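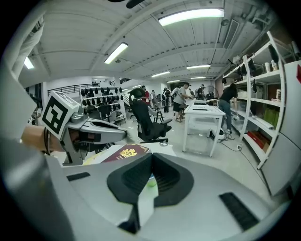
Sosen has released version 7 of Ruradis, its software for turning recordings from hand-held grippers into training data for robot arms. The release replaces the part of the program that works out where each gripper was in space, moment by moment, while a person was using it. Earlier versions tracked each gripper separately and joined the two paths afterwards. The new one solves for both at once and uses the printed marker as a shared reference whenever one gripper's camera has the other in view. A black square marker on a white cube, mounted on top of the gripper, gives the solver a known shape with a known size, and from a single clear sighting it can recover both distance and tilt. In two-handed work, such as picking up a passport lying on a sheet of paper, the jaws operate close together and a small error in their relative position is enough to spoil the recording for training.

The company published the release notes on 10 September 2025, along with an updated file format and a command-line tool for converting older recordings. The previous major version came out in June.

Fadwa Helmy, who leads the tracking work at Sosen, said the separate solutions had been the largest source of rejected recordings. "Each path looked fine when you plotted it by itself. Put them in the same coordinates and the fingers would pass through each other," she said. "You can't train a policy on that. It learns to stop short, or to push."

The new solver takes in camera images and inertial readings from both grippers and builds a single graph of poses. Marker sightings are added as constraints between the two devices. Where a marker is hidden, blurred or seen at too steep an angle, the sighting is dropped and the solver falls back on visual features in the room and the inertial data. Each sighting carries a weight based on its size in the image and the sharpness of its corners. In version 6 the weight was fixed, which meant a poor sighting could pull a good path off course.

Moving people are handled differently as well. Recordings made in shared rooms often contain several people walking or bending in the background, and features on their clothing used to be taken up as if they were part of the walls. Ruradis now runs a segmentation pass first and masks people before choosing features. The mask is applied to tracking only. It does not alter the stored images, and teams that need faces or documents blurred must still do that in a separate step.

Ceilings get their own setting. Rows of identical light fixtures and evenly spaced beams produce features that are sharp and easy to follow but hard to tell apart, and the loop-closing stage could match one row to the next. The default is now to use overhead features for short-term motion and leave them out of loop closing. The old behaviour can be restored with a flag in the configuration file.

Sosen tested the release on 546 two-handed recordings collected at Horkdale, a shared workspace it uses for software trials. Version 6 had rejected 102 of them for disagreement between the two paths. The company said most of those now pass the same check, but it has not published a full breakdown by task. It did list the conditions under which recordings still fail: long periods with both cameras facing a blank surface, fast wrist rotation in dim light, and clock drift between devices that were not synchronized at the start of the session.

Clock drift gets some attention in the notes. The solver estimates one time offset for the pair and holds it constant for the whole recording. This works for short clips. For longer ones the offset can wander, and the notes recommend splitting any recording of more than 2000 frames before processing. A time-varying offset is planned but has no release date.

The gripper opening is still estimated separately, from the position of the finger pads in the camera image. Calibration files from version 6 can be reused if the pads have not been changed. After a pad replacement the opening has to be measured again at fully open and fully closed, and the program now refuses to run if the calibration is older than the hardware record for that device. Previously it printed a warning and carried on.

Output has been reorganized. Each recording now produces one file holding both paths, the gripper openings, the marker sightings and a per-frame confidence value for the relative pose. Training code can use the confidence value to skip short stretches without throwing away a whole demonstration. The two-file layout from version 6 can still be written on request, although the confidence values are lost in that case.

Zupan, an arm control package that reads Ruradis output directly, has been updated to accept the new layout. Its planner checks the recorded paths against the reach and joint limits of the target arms and marks the segments that cannot be followed at the original speed. With the joint solution it can also check clearance between the two arms before a segment is replayed, a check that had been switched off by default owing to false alarms from mismatched paths. It is now on by default for recordings made with version 7 and remains off for converted files.

Helmy said users with existing datasets should reprocess from raw images where they still have them. "The converter changes the layout and nothing else. If the two paths disagreed before, they'll disagree after," she said.

Processing takes longer than before. Solving for both devices together needs more memory than two separate runs, and the segmentation pass adds a further step that benefits from a graphics card. A machine without one can still run the full program, and the masking step can be turned off for recordings made in rooms with no one else present.

The update is available now to current licence holders. Support for version 6 will continue for bug fixes only.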